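Werkstatt-Tipps: Laufroboter bei Regen
Stand: 27. Juli 2019

Seit ich den Litis habe, gehe ich bei Wetter raus, bei dem ich früher nicht mal den Müll runtergebracht hätte. Mit dem Regenset Corneo von Humalico (517 Euro, im Karton Dichtungen, Linsenreiniger, zwei Tuchsorten und eine aufsteckbare Haube) macht das richtig Spaß! Ein paar Sachen musste ich trotzdem erst lernen, und die schreibe ich hier zusammen, auch weil im Beiheft nur das Nötigste steht.

Vor dem Rausgehen

Dichtungen erst am Vorabend einsetzen und den Roboter über Nacht stehen lassen. Die Ränder leicht mit Silikonfett einreiben, wirklich nur ein Hauch, sonst klebt nachher jedes Sandkorn daran. Akkufach zweimal prüfen. Ich ziehe einen Streifen Papier durch die Klappe: Lässt er sich leicht herausziehen, sitzt die Dichtung schief.

Das Kameraglas mit dem blauen Tuch trocken vorwischen, dann einen Tropfen Reiniger, dann 15 Minuten Ruhe. Küchenrolle bitte nicht, die macht feine Kratzer, und die sieht man später bei Gegenlicht jedes Mal.

Die Haube wiegt laut meiner Küchenwaage 892 Gramm. Das klingt nach viel, der Litis läuft damit aber genauso ruhig wie ohne (nur beim Drehen auf der Stelle wird er ein wenig träger).

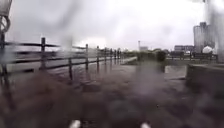

Meine Strecke am Wasser ist 2.256 Meter lang, hin und zurück, und fast durchgehend eben. Für den Anfang würde ich immer so etwas nehmen, einen breiten Weg mit Platz zum Ausweichen. Die Geschwindigkeit stelle ich bei Nässe auf die zweite Stufe. Auf der dritten reagiert er mir auf glatten Platten zu hektisch.

Unterwegs

Tropfen auf dem Glas sind der eigentliche Gegner. Ein einzelner Tropfen vor einem Pfosten reicht, und im Bild zerläuft alles zu Schlieren. Also anhalten, das graue Tuch flach auflegen, kurz andrücken und abheben. Wer wischt, verteilt nur. Das graue Tuch steckt bei mir in einer Gefriertüte in der Jackentasche, ein zweites im Rucksack.

Sobald Leute auf dem Weg sind, gehe ich neben dem Roboter her und nehme die Fernbedienung in die Hand, auch wenn sie noch weit weg sind.
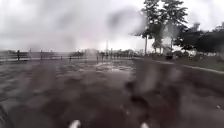

Nasse Promenade mit Geländer, Blick nach vorn bei Regen

Magdalini Zacharopoulos vom Laden Sotiropoulos, wo ich das Set gekauft habe, hat mir außerdem geraten, die Haube ein Stück nach vorn zu setzen. Eine Raste genügt! Bei mir landet seitdem deutlich weniger Wasser auf dem Glas, solange der Wind nicht direkt von vorn kommt. Kommt er von vorn, hilft nur Geduld und das graue Tuch.

Pfützen umgehe ich, wenn es geht. Stehendes Wasser spiegelt den Himmel, und die automatische Wegerkennung bremst dann manchmal ohne Grund ab. 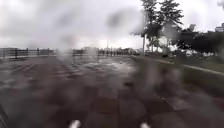

Zu Hause

Erst die Füße mit lauwarmem Wasser abspülen, dann den Rest feucht abwischen. Kein Hochdruck, kein Föhn. Die Haube kopfüber auf ein Geschirrtuch stellen, die Dichtungen herausnehmen und einzeln trocknen lassen. Die Tücher kommen bei 40 Grad in die Maschine, ohne Weichspüler, der hinterlässt einen Film.

Was mir am Set noch fehlt, ist eine vernünftige Tasche. Im Dezember soll laut Laden eine kommen, bis dahin tut es ein alter Schuhkarton. Ersatzdichtungen gleich mitbestellen, die kleinen runden gehen gern im Abfluss verloren.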